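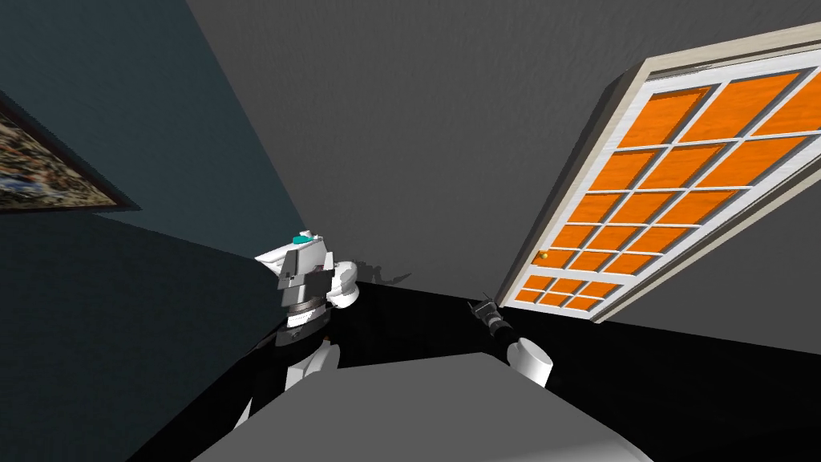 # Stomach rumbling

Stomach rumbling, known to doctors as *borborygmus* (plural *borborygmi*), is the noise made by gas and fluid being pushed through the digestive tract. It can happen at any time of day but has a reputation for preferring job interviews, funerals and the quiet part of a concert. In most cases it is harmless.

The word reached English by way of Latin from the Greek *borborygmos*, which is generally taken to be an imitation of the sound. Few medical terms are as frank about their origins.

## Causes

The walls of the stomach and intestines are lined with muscle that squeezes in waves, a process called peristalsis. The waves mix food with digestive juices and move it along. Gas is usually present too, some of it swallowed and some of it made by bacteria in the colon. Liquid and gas forced together down a narrow tube make noise, as anyone who has owned an old sink can confirm.

Despite the name, much of the rumbling comes from the small intestine. The stomach takes the blame for being better known.

### Between meals

The gut is often louder when it is empty. A few hours after eating, the stomach and small intestine begin a cycle of contractions called the migrating motor complex, which sweeps leftover food, mucus and bacteria toward the colon. It is sometimes described as the housekeeper of the gut, and like many housekeepers it runs the vacuum while others are trying to concentrate. With little food around to muffle the sound, the contractions carry well. Eating stops the cycle, at least until the next round.

The sight, smell or thought of food can also set the gut moving. A person may therefore rumble shortly after lunch while walking past a bakery, and this should not be taken as medical proof that a second lunch is required.

### After meals

Rumbling after food is mostly ordinary digestion. It may be stronger after:

- fizzy drinks
- beans, onions, cabbage and other foods that gut bacteria ferment
- milk products, in people who digest lactose poorly
- sugar-free gum and candy made with sorbitol or xylitol
- a meal eaten fast, with air swallowed along the way

## When it may point to a problem

Noise alone is rarely a sign of disease. It deserves more attention when it comes with lasting diarrhea or constipation, ongoing pain, blood in the stool, or weight loss that was not planned. Conditions that can make the bowel noisier include stomach bugs, celiac disease, lactose intolerance and irritable bowel syndrome.

Loud, high-pitched sounds together with cramping, a swollen belly and vomiting can be a sign of a blocked intestine. A belly that has gone silent can be just as worrying. Either one, in a person who is clearly unwell, calls for emergency care.

Doctors have long listened to the abdomen with a stethoscope, although how much can be learned this way is disputed. Two doctors hearing the same belly do not always agree on what it said.

## Reducing the noise

There is no way to switch rumbling off, and a gut that never made a sound would be a poor trade. Smaller and more frequent meals, slower eating and fewer carbonated drinks help some people. A snack before a quiet event is the traditional remedy. Water may help as well, though a large amount drunk quickly can slosh, replacing one noise with another.

Tensing the stomach muscles is widely tried and has little to recommend it. Coughing at the right moment does nothing for the gut but remains popular.

## In popular culture

The comic novel *The Willcombe Recital* by Raelene Hoani follows a page-turner whose stomach comes in during every rest. The pianist, Jurčo, eventually writes it into the score. Reviewers were divided over the 28 pages given to the slow movement, in which very little occurs above the waist.

## See also

- Flatulence
- Hiccups
- Lactose intolerance
- Peristalsis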